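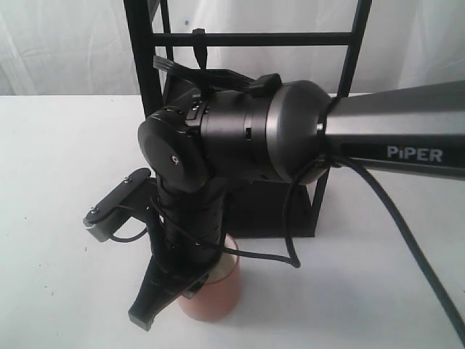

Bench and cable tips from a winter of teaching an arm to pick up cups

Posted 23/02/2021 in Workshop Tips

I spent most of January on a project we call Skutadska, where we wanted to know one plain thing: does tidying up the workspace help a small robot arm learn to pick up a cup, or does it just make the people feel better? I'm the sort of person who tidies, so you can guess which way I was rooting. Most of what I learned works just as well for a sewing table or a soldering bench or anywhere else you have wires and stuff that tips over, so I'm putting it here with the other workshop pages.

The short version of the study

We recorded 394 practice grasps by hand-guiding the arm, then trained it twice. One training run used only the grasps from the tidy table. The other used everything, messy table included. Then we gave each version 100 tries at picking up a cup from spots it hadn't practiced. The tidy-only version missed 29 of them. The everything version missed more on the first day, and then we found out the table had been bumped between sessions (I'll get to that), redid it, and the gap shrank to almost nothing. So tidiness won, but by a nose, and a good chunk of what I'd been calling "mess" was really one table leg.

I still think that's worth knowing! It saved us from buying a fancier gripper.

Keep the cables on a leash

Cables were my biggest headache by far. A cable that hangs in a loop is fine and even good, you want slack where a joint bends. A cable that droops across the spot where you're working is a different animal. Ours brushed the cup more than once, and a light cup will turn a little when something drags past it, and then your notes say the cup is in one place and it's in another.

What I do now:

- Move every joint as far as it goes before you clip anything down. Then clip it. If you clip first you'll be cutting ties off all evening.
- Leave a palm's width of slack at each bend.
- Flat ribbon cable wants its own clip, up on top, away from the round cables. It doesn't like being twisted into a bundle with them.
- Run the heavy cable off the back or side of the table and tape it where it goes over the edge. Painter's tape is plenty.
- Keep a few ties hanging on whatever rack or post you've got nearby. I used to keep them in a drawer and never once got up to fetch one.

The same goes for a sewing machine pedal cord, by the way. Mine is taped to the table leg now and I haven't kicked it since.

Pick a cup that shows up

I went through the kitchen cupboard for test cups and the first one I grabbed was white. On a white table. Don't do that. The software we use (Valtonen, which a friend's shop writes and which I mostly get along with) kept putting the edge of the cup somewhere out on the tabletop. A reddish cup fixed most of that in one afternoon.

If you're photographing small things to sell, or keeping pictures of parts as you take something apart, you'll have the same trouble. Dark screws on a white sheet, pale ones on a dark towel. I keep both by the bench.

A bedsheet makes a decent backdrop

We hung plain white fabric behind the table so the arm's camera data wouldn't be full of bookshelves. I meant to iron it. I ran one small batch with the sheet freshly pressed and another with it wrinkled, and couldn't find any difference worth writing down, so I've quit ironing it. If you're doing product pictures you may care more about creases than I do. A spritz of water and an overnight hang takes out the worst.

Do wash it once in a while, though. And wipe the table before each session with a barely damp cloth. Little dark specks build up on a matte white top faster than you'd think, and I'd rather spend a minute wiping than wonder later.

Mark where the table goes

Okay, the table leg. Somebody vacuumed (me, it was me) and the table moved 2 inches. Every grasp recorded after that was off compared with the ones before. I stared at the numbers for the better part of a week, blaming the software, blaming the cup, before I noticed dents in the carpet next to the legs.

Put tape on the floor around each leg. Put tape on the tabletop too, around the base of anything that's supposed to stay put. If the tape edge and the base don't line up, stop and fix it before you do anything else. I use this for the drill press now as well.

Light, and the shadow problem

Afternoon sun was making the shadow of the cup swing across the table as the hours went by. The arm trained in the morning did noticeably worse after lunch. I closed the blinds and put one lamp on each side, with a sheet of baking parchment clipped well clear of the bulb (LED only, please, never a hot bulb) so the shadows came out soft. That little change helped more than a whole evening of fiddling with settings.

Write it down before you touch it

I kept a spiral notebook on the bench. Cup position, blinds open or shut, which cables I'd moved. It's dull, and I skipped it on the days I was in a hurry, and those are exactly the sessions I had to throw out. A pencil on a string helps. I tie mine to the notebook, since a loose pencil on my bench lasts until lunchtime.

Check your screws

Anything that moves back and forth all day works its screws loose. Once a week I go around the brackets with the right size driver, a gentle snug and no more. A dot of paint pen across the screw head and onto the metal lets you see at a glance if it has turned. I did the same on my bike rack and found one well on its way out.

Next up is Plomine, which is the same test with a cup that has a handle, and after that I'd like to try spoons. I'll add the spoon notes to the Skasley drawer organizer page, where the rest of the kitchen drawer stuff lives.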